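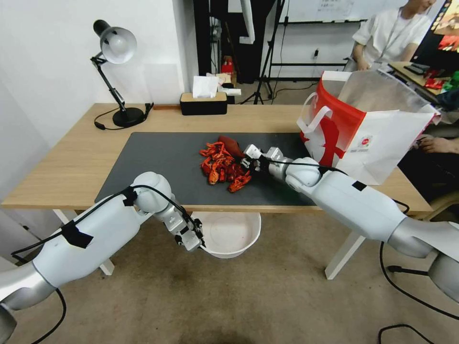

Moving two-factor codes off an old phone before it dies

Posted in Phones and Accounts by Roksolana Zakharchenko, 2020-06-13

I have a phone from 2013 that I kept only because it holds the authenticator app for most of my accounts. The battery is swelling and the screen has started to lift at one corner. The app is Lurna Codes, an old version, and it has no export option in the menu. The phone is too old to install the current version.

There are 30 accounts in it. Some of them I set up so long ago that I have no backup codes. I have a newer phone with the current Lurna installed and empty. What I want to know:

Is there any way to transfer the entries in bulk, or does each account have to be done by hand? And can both phones show valid codes for the same account while I am in the middle of this?

I did a full backup of the old phone to my laptop in February, if that matters. It was not an encrypted backup.

ginent_mike

Stop charging the phone first. A swollen battery is a fire risk and should not be left plugged in overnight or in a drawer with paper. Get the codes off it soon and take it to a battery drop-off.

For the bulk transfer: no, not from that version. Export came in with version 2, and you say the phone can't run it. The February backup won't help either. The app keeps its secrets in the phone's protected storage, and an unencrypted backup leaves that part out. You would restore it and see an empty list.

So it is by hand. For each account:

Sign in on the laptop with your password and a code from the old phone.
Open the security settings and look for "change authenticator" or "set up new device."
Scan the new QR code with the new phone.
Type in the code it shows to confirm.
Save the backup codes before you close the page.

Do your email account first. Most of the others use it for recovery, and if the phone quits halfway through you will want that one finished.

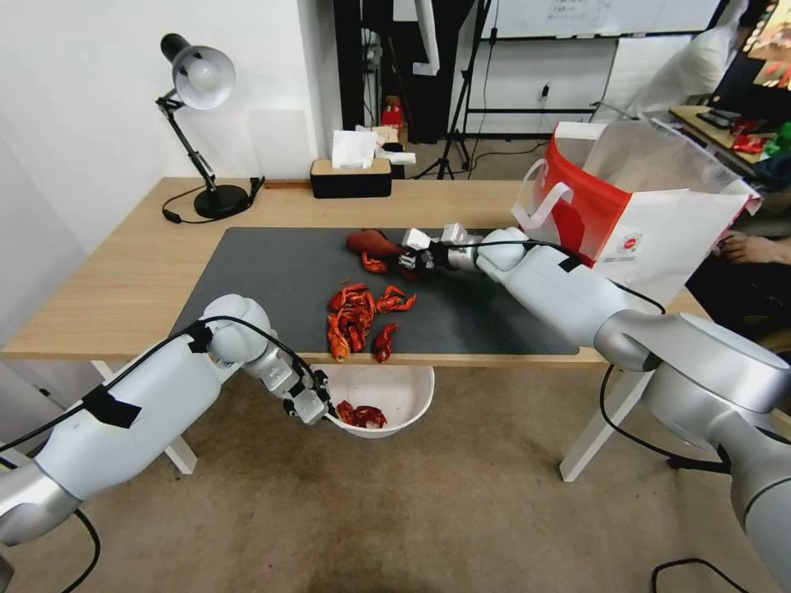
Crayfish shells on the desk mat.

On your second point, the old phone's code stops working for an account as soon as you confirm a new secret. Two phones can show the same valid codes only if both hold the same secret, and most sites will not show you the old secret again. When you set up the new one, click "can't scan" and write down the text key. That key can go into a second device later.

Check the clock on the old phone too. If it has drifted by more than a minute or so, the codes will be rejected even though the secret is fine. Turn on automatic time.

habte_r

Just call each company, they can turn it off for you. I did it with my bank and it took two days. Or get Natine, it syncs to everything.

tlowell

Calling works for a bank. It does not work for services with no phone support, and a few will lock the account while they review the request. I would keep it as the fallback.

Natine does sync, but it can't read the entries out of Lurna, so the re-enrollment steps are the same. Pick the app before you start or you will do this twice — I moved everything to one app and then changed my mind.

One addition to the first reply. Don't delete an entry from the old phone until you have signed out and signed back in with the new code. Some sites accept the setup code and then fail to save the change if the session has timed out.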